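Puertas abiertas en Gosel: una mañana con las pinzas en la mano

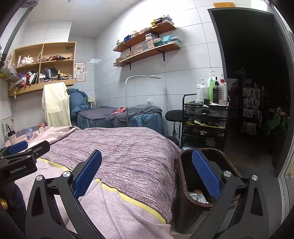
En Gosel llevábamos meses queriendo enseñar lo que hacemos fuera del taller, y en noviembre por fin nos animamos. Soy Ailsa Tosh, llevo las visitas de la casa, ¡y no esperaba tanta gente! Abrimos a las 10 y a mediodía todavía había cola en la puerta.

La gracia de la jornada era probar. Cada visitante cogía las pinzas de mano y se ponía con tareas de andar por casa — recoger papeles, mover una papelera, estirar una manta — mientras Ruaridh Gunn iba explicando cómo esos movimientos sirven luego para enseñar a un robot. Hicimos 7 turnos, y en casi todos alguien pidió repetir (yo también, lo confieso).

Margit Antal, que dirige el proyecto Mostness, se quedó charlando hasta el final. «La gente viene a ver robots y acaba hablando de cómo hace la cama en su casa», nos decía, encantada.

Repetiremos en primavera, con 2 turnos más por la tarde. La entrada es gratuita, pero hay que reservar plaza.

Contacto para prensa: Davina MacKinnon, Gosel, extensión 559.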